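3.2 把手到底装在哪儿才顺手

先交代一下我为什么会盯上把手这种小东西。写上一节的时候,我一直在算吊柜的离地高度,算着算着发现一个挺尴尬的事:文献里讨论“够得着”,量的大多是柜底或者搁板,可人伸手去碰的第一样东西明明是把手呀!柜底高度一样,把手装在门板下沿还是装在正中间,对个子不高的人来说完全是两回事。我自己就属于后一种受害者,家里的吊柜每次都得踮脚去开(家里人早就习惯了我开柜门时的那声闷哼)。

所以我在Hiltudus问卷里加了一组题,专门问把手。问卷一共回收1004份有效答卷,题目都很朴素:你平时用哪只手开吊柜?开的时候抓把手,还是干脆抠门板底边?家里的把手有没有勾过袖子?最后这道是预调查时Gadau那边的受访者自己提出来的,我当时觉得有点好笑,后来越看越觉得该认真对待。

图1 对开门吊柜与下方墙面
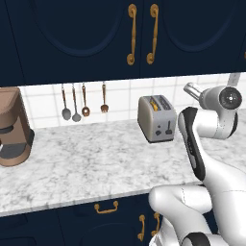

把手的位置和把手的样式,在多数装修手册里是分开写的,前者归“尺寸”,后者归“风格”,我觉得这种分法很耽误事。竖向的长把手和圆钮不一样,它给了手一段可以选择的范围,个子高的人抓上面,个子矮的人抓下面,同一扇门就能照顾到不同的人。图1里两扇深蓝色柜门在中缝相接,两只金色把手并排竖着,末端还带卷曲的造型,正好可以拿来说我想说的两件事。一件是并排的把手会争地方,手指粗一点的人去抓其中一只,指节很容易碰到另一只;另一件是卷曲的末端,好看是真好看,可袖口宽松的时候我总会多留个心眼。柜子下方挂厨具的做法也值得留意,手从挂着的东西前面往上伸,路线就得绕一绕,这段绕路在现有的可及性公式里是没有的。

回到问卷。为了看看大家嘴上说的和手上做的是不是一回事,我又从答卷人里请了100位,到Siu的样板厨房里开柜门。样板间准备了3种把手:圆钮、短横把和长竖把,门板尺寸完全相同。说实话我原先押的是短横把,理由也很简单,我自己家就是这种。结果很多人在问卷里写“喜欢圆钮”,真站到柜子前面,却伸手去抠门板底边,把圆钮晾在一边。问起来,回答往往是“没注意”。这三个字我在记录本上抄了好多遍,写到后来都懒得写全了。

长竖把的情况要复杂些。个子矮的参与者确实会抓下段,这和我的设想一致,可他们发力时容易把门往下拽,时间长了合页受不受得住,我这次的数据回答不了。在Gumstead做的后续访谈里,有9户人家提到吊柜门下垂,我很想把这两件事连起来讲(多漂亮的一条因果链啊),但访谈没有记录合页的型号,也没有记录柜门用了多少年,所以只能先老老实实放在这里,留给有条件做耐久试验的同行。

还有一点要补充。样板厨房的台面是清空的,参与者可以贴着柜子站,而真实厨房里台面上总摆着东西,人会不自觉地往后退半步,手臂要伸得更远。下一节我会把台面进深加进来,重新算一遍可及高度,到时候把手位置的影响应该会比本节看到的更明显。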